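From: Zübeyde Saraç
To: Lumalside canteens list
Date: May 2, 2025
Subject: Re: The arms, and who ends up doing what

Selim wrote:

> Can somebody who's been over to Dolow tell the rest of us what it's like? All we've had at Uçar is a one-page notice saying breakfast trays will be "part automated" and that hours are "under review". I've got people on the early shift asking me if they should be looking for something else, and I don't know what to tell them. Also, does it slow the line down? We do 411 trays on a normal morning and we haven't got slack for a machine to have a think.

Hello Selim, hello everyone,

I've been going over to Dolow for a few weeks now, so I'll have a go at this. Sorry it's long, I typed most of it on the bus.

First thing, forget the line. There isn't one in there yet. It's a room with desks and white cabinets and the arms, and what they practise on is a green cutting mat with bread and fruit. I'd imagined steel counters and a belt, don't ask me why! The jobs are the fiddly bits of a breakfast tray: get hold of a roll without flattening it, get it to the bowl, leave the fruit alone.

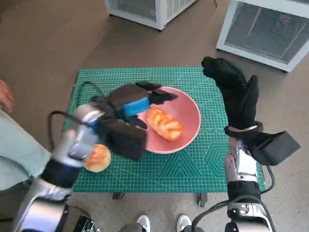
Selim told me on the phone that fruit was the part his lot would gladly give away, as it's the wrists that go first, and that if the arms took the fruit and left the talking to people he'd sign for it tomorrow. I get that. My own wrists would sign as well. But I'd want it in writing what the people do with the time they get back, and the Pudness notice (same one you had, I think) says nothing at all about that.

Now the bread. I was surprised how much of my day went on bread. You and I pick up a roll and never think about it, but each one is a different lump, and the grip has to suit the lump. Too firm and you've got something you wouldn't serve, too soft and it's on the floor. I kept wanting to lean over and do it myself, which I'm told everyone does in their first week. 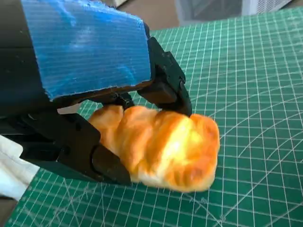

Could they not just buy squarer rolls, asks Zeynep from the Uçar night shift, and she's only half joking. She's got a point though. If the food starts changing to suit the arm then that's a change to our job too, and to what people get for breakfast, and I'd like us to be asked before it happens. I put it to the project lot and they wrote it down. We'll see.

What does it change for the person standing there? Quite a lot. You work with a headset on for part of it and your hands up in front of you, and it is tiring in a way that trays aren't. My shoulders ached for the first few days, and my eyes wanted a break long before the rest of me. I've asked for proper breaks for headset work, separate from tea, and I'd suggest every site asks for the same before anybody starts — it's much harder to get afterwards.
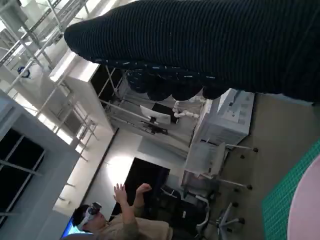
The other thing is the quiet. On trays we natter the whole way through and you know who's had a bad night and whose kid is ill. With a headset on you're off in your own world, and the person next to you waits until you come out of it. I missed the nattering more than I expected to. If Uçar goes ahead, please don't let them put one person in a room alone with it. We have 2 on at a time and I'd fight to keep it that way.

On pay, I'm still on my tray grade, doing something that isn't trays. I've raised it. The answer so far is that the grade will be looked at "once the role settles", and you can guess what I think of that.

And croissants, if you were wondering, are a job all to themselves. They flake.
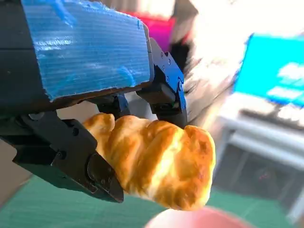 So should the early shift at Uçar be looking for other work? I wouldn't, not on the strength of one notice. Nothing I've seen at Dolow is ready to do a morning's trays, and I'd ask Pudness for a written promise on hours before I made any plans. Get them to put a date on the review as well, because "under review" can go on for ever.

I can't tell you about speed on a real line, Selim, so don't quote me on your 411. I'm happy to come over one afternoon and talk to your early shift if they'd like that, just not a Monday please. And if anyone from the other sites has had a different notice from ours, could you send it round? I'd like to put them side by side.

Zübeyde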